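Ticket: Left gripper reports closed while still holding fabric, won't release on command
Project: Jenis
Site: Vosstead, upstairs room
Component: hand-held gripper, left unit
Priority: High (pinch risk)
Status: Open, workaround in place

Original report

Hello all, and thanks in advance for reading, because I know I go on a bit in these. I'm putting this in as a safety ticket as well as a fault, and I'd like somebody on the Ponce side to look at it before we start the next batch of garment work.

We were doing the soft goods list on Friday, the one with towels, washcloths and the hooded things, and everything was going along nicely until after lunch. At 2:40 the left unit closed on a folded cloth and the log said the fingers were fully shut. They plainly weren't, as there was a good thick wad of fabric between them. I gave the open command and got an acknowledgment, and the grip stayed exactly as it was. I gave it again. Same thing. On the third try it opened all at once, quite hard, and I'm glad my thumb was well out of the way.

The right unit has behaved beautifully all week, bless it, so I don't think we're looking at anything in the shared settings. 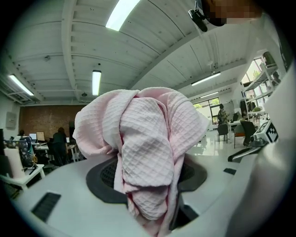
Left unit with the pink waffle cloth, seen from the gripper's own camera.

What I've tried so far, in order:

Restarted the logger. No change.

Power cycled the left unit and let it home with nothing in it. Homing finished normally and the position read zero, just as it should.

Closed it on a foam block from the test drawer. Opened fine every time.

Closed it on a single layer of cloth. Opened fine.

Closed it on the same cloth folded over several times. Stuck on the second attempt, with the log again saying fully closed.

So it's thick, squashy material that does it, which fits with what I'd been half noticing for a few days and hadn't written down (my fault, sorry). The position value jumps straight to the closed figure the moment the motor stalls. My guess is that the stall gets treated as the end of travel, and then the open command is measured from the wrong place and doesn't move far enough to let go. I'm happy to be told I'm wrong! I do the handling, and the firmware is a bit of a mystery to me.

Follow-up, same afternoon

I went back through the saved logs with a cup of tea. The fault shows up 14 times, and every one of them is on the left unit with something folded or bunched in the fingers. There's a gap of 300 milliseconds between the stall and the false closed reading, and it's the same gap each time, so I'd think there's a timer in there somewhere that a clever person could find.

The cable was my other suspect, seeing as it gets tugged whenever you lean across the furniture. I swapped it for the spare, wiggled it at both ends while the unit was holding, and watched the readings the whole time. They stayed steady and the fault still came back with the spare fitted, so I've put the original back on. 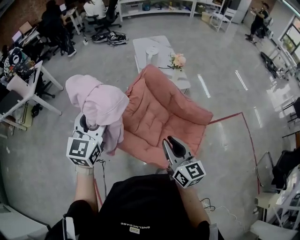 Hooded garments worry me more than the flat cloths, I'll admit. A hood bunches up into a big soft lump, and your free hand naturally wants to go in and straighten it. If the unit then springs open or decides to finish closing, that's a nipped finger at the very least. Please don't pull fabric out by hand when it's stuck, however tempting it is. Cut power at the switch first, wait for the motor to go slack, and then ease the cloth out from the side.

Workaround until this is fixed

Keep folded items down to 2 layers in the left unit. Anything thicker goes in the right one, which does make a few of the tasks awkward, and I'm sorry to the left-handers. Hoods should be picked up by the edge. If you send the open command and nothing moves, don't send it again. I did that and I shouldn't have.

Please also jot the time in the shift sheet if you get a stick, even if it clears by itself, and leave the log running so we catch the stall.

Reply from Isis firmware desk

Thank you for the very thorough write-up, it saved us a morning. Your guess is close. The stall handler writes the closed position without checking the encoder. The right unit is on the older build, from before that change, so that would explain why it's fine. We'd like to roll the left one back to match and send you a proper patch in November. Could you hold off updating the right unit in the meantime?

Reporter

Holding off, gladly. I've put a sticky note on the right one saying DO NOT UPDATE in large letters. I'll do the rollback first thing on the next shift and rerun the folded cloth test before anything with a hood goes near it. Leaving this open until then.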